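Can It Clear the Kitchen Table Yet?

Machines and chores, a progress report from the Skudus workshop in Brulton 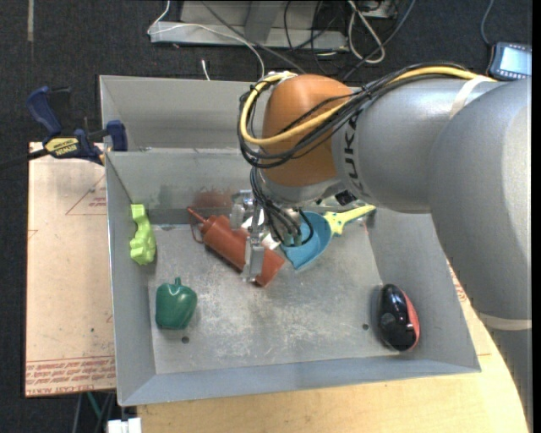 A KUKA arm reaches into the bin between a squeeze bottle and a plastic scoop.

Short answer: sort of. Slowly.

Tidying up is the chore everyone wants gone, and it's the one that keeps beating the machines. Bolting the same door on the same car, fine, solved years ago. A squeeze bottle lying crooked next to a plastic pepper — different story.

Skudus has been at it since June. The goal was 1,000 picks from a mixed bin, any object, any angle. When I visited they were at 394. Of those, 53 were drops. Slick round stuff is the worst, a computer mouse especialy.

Speed? 19 seconds a pick on a good run. My kid is faster, when bribed.

Oakley, the parts shop across town, wants one for returns sorting and says it can live with the drops. Enex tried a simliar setup for laundry and quit. Cloth folds, slides, hides its own corners.

So shop floor first, then the kitchen. Maybe. Keep the dish rack where it is for now.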